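Handgreifer-Kit von Plekus (Ziteo) – lohnt sich das?

Forum > Robotik & Automation > Kaufberatung

gonzalo_c
Hallo zusammen, ich schleiche jetzt seit April um das Ziteo-Kit von Plekus herum und komme nicht weiter. Für alle, die es nicht kennen: Man bekommt einen Greifer für die Hand mit Kamerahalterung, dazu Ersatzfinger, Kalibriertafel und ein Jahr Zugang zur Software. Man macht damit von Hand vor, was der Arm später können soll, und trainiert dann darauf. Bei uns geht es um ganz banales Zeug, also Flaschen und Becher vom Tisch nehmen und woanders hinstellen. Einen Arm haben wir schon, der steht seit Monaten ziemlich nutzlos rum.

Der Preis liegt bei 2186 Euro ohne Kamera. Das finde ich für das, was da an Kunststoff drinsteckt, schon happig. Hat das jemand im Einsatz und mag was dazu schreiben? Vor allem zur Software, über die finde ich fast nichts.

Gruß, Gonzalo Casado

hilkka_p
Moin! Wir haben es seit einem halben Jahr und ich würde es wieder kaufen. Mechanisch ist das Ding ordentlich, der Abzug läuft leicht, und auch nach zwei Stunden tut mir die Hand nicht weh (das war bei unserem alten Eigenbau ganz anders, da hatte ich nach zwanzig Minuten keine Lust mehr). Die Software ist okay. Sie stürzt beim Import gern ab, wenn man zu viele Aufnahmen auf einmal reinwirft, bei kleinen Portionen läuft sie durch.

Was mich nervt: Die Anleitung ist ein einziges PDF ohne Suchfunktion, und der Support antwortet mal nach einer Stunde und mal nach einer Woche.

t_truong
Ich sag's mal direkt, für 2186 Euro druckst du dir sowas selbst und hast noch Geld für einen zweiten Greifer übrig. Die offenen Konstruktionen sind inzwischen richtig gut. Ich habe meinen mit 200 Euro Material gebaut, Schrauben und Federn eingerechnet. Das Driltaden-Projekt hat eine komplette Stückliste, damit kommt man auch als Anfänger durch.

hilkka_p
@t_truong Und wie viele Wochenenden hat dich das gekostet? Rechne die mal mit :-)

t_truong
Drei. Na gut, vier. Aber ich kann dafür jedes Teil nachdrucken, wenn es bricht. Bei Plekus zahlst du für ein Paar Ersatzfinger 100 Euro, das ist doch ein Witz.

dinh.phan
Ich hänge mich mal rein, weil ich beides kenne. Erst Driltaden-Nachbau, dann Ziteo im Testpaket, das man für 6 Wochen leihen kann. Steht auf der Webseite ziemlich versteckt unter "Bildung", geht aber auch für kleine Firmen, ich habe einfach hingeschrieben.

Für Gonzalos Anwendung ist ja vor allem das Greifen von glatten, runden Sachen interessant. Das habe ich am Schreibtisch mit Getränkeflaschen durchgespielt, möglichst mit dem üblichen Kram drumherum, Tasse, Papier, Kabel. Ich wollte absichtlich keinen aufgeräumten Tisch, der Arm kriegt später ja auch keinen. Gefasst habe ich immer weit unten, kurz über dem Boden der Flasche. Weiter oben gibt so eine Plastikflasche nach, und dann fängt man an, mit dem Handgelenk zu tricksen, was man hinterher in den Daten wiederfindet.
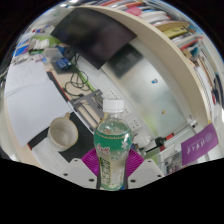

chandra_m
Weit unten greifen würde ich mir bei vollen Flaschen gut überlegen. Der Schwerpunkt liegt dann über den Fingern, und sobald der Arm zügig anfährt, kippelt das Ganze. Von Hand gleicht man das aus, ohne es zu merken, der Arm kann das erst mal nicht. Wir fassen knapp über der Mitte und drücken halt weniger fest zu. Das klappt mit den Ziteo-Fingern ganz gut, wenn man den Abzug ein bisschen übt.

dinh.phan
@chandra_m Guter Punkt, bei schnellen Bewegungen gebe ich dir recht. Ich fahre langsam und stelle nur um, da war es mir wichtiger, dass die Flasche nicht eingedellt wird. Wahrscheinlich müsste man beides aufnehmen und vergleichen.

t_truong
Und was war jetzt besser, Nachbau oder Ziteo? Du drückst dich ein bisschen :-)

dinh.phan
Haha, ja. Also beim Greifen selbst habe ich kaum einen Unterschied gemerkt. Der Nachbau hatte am Anfang zu viel Spiel in der Führung, nach dem zweiten Druck war das weg. Der Vorteil von Ziteo ist für mich die Kalibrierung. Tafel hinlegen, einmal drüberschwenken, fertig. Beim Nachbau habe ich dafür einen ganzen Abend mit Skripten verbracht und beim nächsten Rechner gleich noch einen.

Genervt hat mich die weite Optik. Am Rand biegt sich alles, und wer seine Auswertung auf normale Kameras gebaut hat, muss da ran. Das gilt aber für den Nachbau genauso, nur damit keiner denkt, das wäre ein Plekus-Problem.

gonzalo_c
Super, danke euch! Das mit dem Leihpaket wusste ich nicht, da schreibe ich gleich mal hin. Zwei Fragen noch: Kommt man nach dem ersten Jahr ohne Software-Abo an die eigenen Daten ran? Und wie viele Durchgänge habt ihr für so eine einfache Umstellaufgabe gebraucht?

hilkka_p
An die Daten kommst du ran, der Export bleibt offen. Nur das automatische Zuschneiden und die Cloud fallen weg. Steht so bei uns im Vertrag, lass es dir aber trotzdem schriftlich geben, die haben ihre Bedingungen schon mal geändert.

Durchgänge: Mit 100 haben wir angefangen, das war zu wenig, der Arm hat ständig neben den Becher gefasst. Mit 200 wurde es brauchbar. Wir haben allerdings auch viel zu ähnlich aufgenommen, immer derselbe Tisch und dieselbe Lampe. Mach das nicht so.

chandra_m
Unterschreibe ich. Lieber öfter umräumen als stur mehr aufnehmen. Und schau dir Phí an, bevor du kaufst, die bieten das Ganze als Dienstleistung an. Du beschreibst die Aufgabe, die nehmen bei dir vor Ort auf und liefern die fertigen Datensätze. Für eine einzige Aufgabe kann das günstiger sein. Wenn du danach ständig neue Aufgaben hast, natürlich nicht mehr.

t_truong
Phí hatten wir angefragt. Nett am Telefon, aber die Wartezeit war uns zu lang, und man lernt halt selbst nichts dabei. Wer einen Arm rumstehen hat, sollte das schon selber in die Hand nehmen, finde ich.

chandra_m
Kommt drauf an, ob man was lernen will oder ob am Ende einfach der Becher woanders stehen soll. Uns haben sie nach zwei Wochen Aufnahmen geliefert, mit denen man direkt loslegen konnte. Warten mussten wir kaum.

gonzalo_c
Beim Chef zählt eher der Becher, fürchte ich. Ich frage jetzt bei beiden an, Leihpaket bei Plekus und ein Angebot von Phí. Und falls das Leihpaket klappt, nehme ich die Flaschen einmal unten und einmal in der Mitte auf, dann können wir uns hier weiter streiten.

dinh.phan
Mach das! Und frag beim Leihpaket nach, ob die Ersatzfinger dabei sind, bei mir fehlten sie und ich musste sie nachfordern.

hilkka_p
Ach so, und die Kamera musst du auch beim Leihpaket selbst mitbringen. Welche Modelle in die Halterung passen, steht im PDF ziemlich weit hinten, im Kapitel zur Reinigung.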